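14 Sep 2018

**1.** A few people asked how the seed library in Birstead works, so I'll put it all in one thread. It's long. Mute me if you don't garden.

**2.** We lend seed the way a library lends books, except you bring back the next generation. Take a packet in spring, grow it, let a couple of plants go to seed, and return some at the end of the season. There are no fees and no card.

**3.** The catalogue is at 1701 packets as of this morning. Most of that is beans and tomatoes. We are short on onions, leeks and parsnips and always have been.

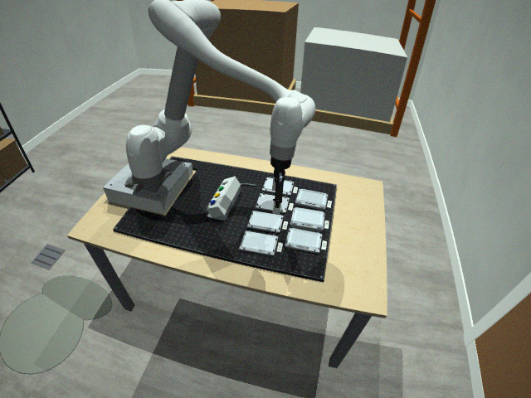 ### Drying

**4.** Most of the seed we lose is lost here. People bring in beans that feel dry and aren't. Bite one. If your tooth leaves a dent, it needs another week on a tray somewhere airy, out of the sun.

**5.** Don't use the oven. I know the one your grandmother had was fine on the pilot light. Yours will cook them.

**6.** Tomatoes are different. Squeeze the pulp into a jar, add a bit of water, leave it three days until it smells bad, then rinse through a sieve. Spread the seed on a plate. If you use paper towel you'll be planting paper towel.

### Labels

**7.** Write the variety, the year, and the street you grew it on. Pencil, please. Marker fades, and we have a whole drawer of packets that say nothing at all now.

**8.** "Grandpa's red" is fine as a name if you tell us whose grandpa. Urszula Kaczmarczyk brought in a climbing bean in March that her family only ever called Zawadzka, so that's what it is in the catalogue. Purple pods, green when you cook them. 79 seeds came in and we've sent nearly all of them out to growers. 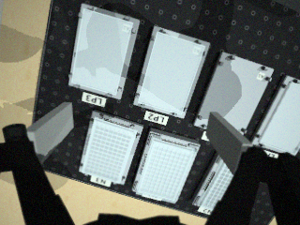 **9.** If you have one of those Zawadzka packets, please leave at least two plants unpicked until the pods rattle. I'd like to have enough to lend properly next year.

**10.** Squash: please don't return squash seed unless you hand-pollinated and taped the flowers. They cross with everything on the block. I grew a returned "butternut" last year and got something the colour of putty that tasted like water.

### Germination tests

**11.** Anything older than three years gets tested before it goes out. Ten seeds in a damp coffee filter, filter in a bag, bag on top of the fridge. Under five sprouts and we mark the packet "sow thick."

**12.** Aurora Quintela ran most of the tests over the winter and got through 300 packets. The lettuce did worse than we expected. The old Doltmont peas did better, and those had been in a biscuit tin in a shed.

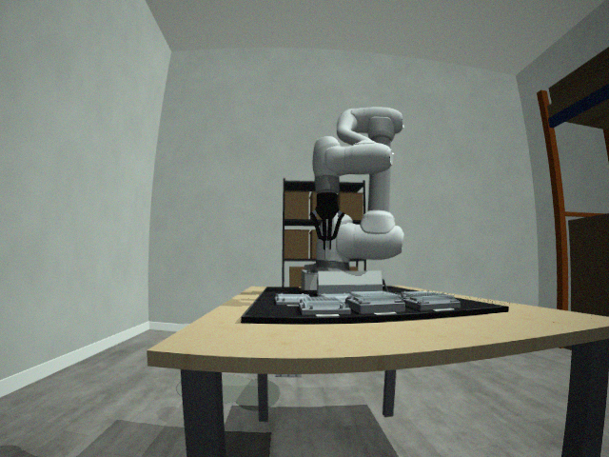
**13.** Peas and beans keep well if they're dry and cool. Parsnip is good for a year, maybe. Buy or borrow it fresh every time and don't feel bad about throwing out the old stuff.

**14.** Someone asked about the Lilletti pepper. We have it, it's a small sweet one, and it needs a longer summer than we get. Start it indoors early and keep it in a pot you can carry inside in September.

**15.** Returns are open now until the first hard frost. We took in over 3000 bean seeds last fall and had envelopes for maybe half, so if you've got spare coin envelopes, bring those too.

**16.** Garlic isn't seed but yes, we'll swap it. Whole heads only, no supermarket garlic.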